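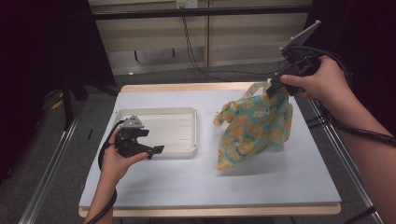 Bring Your Own Bag: What Happened When Our School Store Stopped Giving Out Plastic

Environmental Studies, Spring Project Report
Prendholm High School
Aug 27, 2023

Why we picked this

Our group started with a much bigger topic (ocean plastic, the whole thing) and got talked down to something we could really measure. The school store sells snacks, notebooks and gym clothes, and until this spring almost everything went home in a thin plastic bag. A pack of gum went home in a bag! So our question became: if the store stops handing out bags for free, do people bring their own, buy one, or just carry their stuff?

We also wanted to know what makes a reusable bag a good one. Everybody's kitchen has a pile of totes that never leave the house, and we had a hunch the kind of bag matters a lot more than people think.

What we did

The store let us run a trial for all of April. Free bags came off the counter and went underneath it. Anyone who asked for one still got one, but they had to ask. Next to the register we set up a borrowing rack with cloth bags that people could take and bring back whenever they liked.

We sewed most of the rack bags ourselves out of old curtains, pillowcases and a shower of fabric scraps from the theater department. Two members of our group had never touched a sewing machine before this, and by the second week they were fighting over who got to do the handles. The rest of the fabric came from Rantala, the secondhand shop on the Closport road, which let us dig through the remnant bin and charged us by the pound.

We kept a tally sheet at the register and marked one of four things for each sale: plastic bag, own bag, borrowed bag, or no bag. We also handed out a short survey and got 225 of them back, which is way more than we expected. Offering a cookie helped.

What we found

The biggest change was the one we almost didn't put on the tally sheet. Most people took no bag at all. Once the plastic wasn't sitting right there, a drink and a granola bar just went into a backpack or a coat pocket. We had spent so much time sewing that this stung a little, but it's a great result. The best bag for a granola bar is the backpack you already have on.

Borrowed bags were popular for gym clothes and for the bake sale, when people had more to carry than they had hands. They were slow to come back, though. After the first week the rack looked pretty bare, and we put a reminder in the morning announcements. That brought back a big armful, plus 13 bags that weren't even ours - people had cleaned out their closets and donated them. We loved that.

On the survey we asked why people forget their reusable bags. The top answer was that the bag is at home or in the car. The second was that it's too bulky to keep in a backpack. People who said they carry one every day nearly all had the thin, foldable kind that squashes down into a corner and weighs almost nothing. The heavy canvas ones look nice and last forever, but they stay on the hook by the door.

We tested this a bit ourselves. Each of us carried a thin bag for one week and a canvas bag for the next. By day 3 of canvas week, most of us had left it in a locker.

Bright prints did well too. The plain beige bags were always the last ones on the rack, and the loud flowery ones were gone by lunch. Several survey comments said a bright bag is easier to spot when you're digging for it, which we hadn't thought of.

Problems with our project

The tally sheet was only as good as the person at the register, and during the lunch rush some sales got missed. We also didn't collect numbers before the trial started, so our "before" picture comes from the store's bag orders and from memory. If we did it again we'd count for at least 2 weeks first.

Washing was another thing. Cloth bags get grubby fast, and one came back with yogurt in it. We took turns bringing the load home.

What's next

The store has decided to keep the plastic under the counter, and the rack is staying. We're writing up our handle pattern for the middle school in Oditz, where a class wants to try the same thing in their cafeteria. Our first draft of it left out the seam allowance, so if you picked up a copy at the spring fair, please add half an inch on every side before you cut.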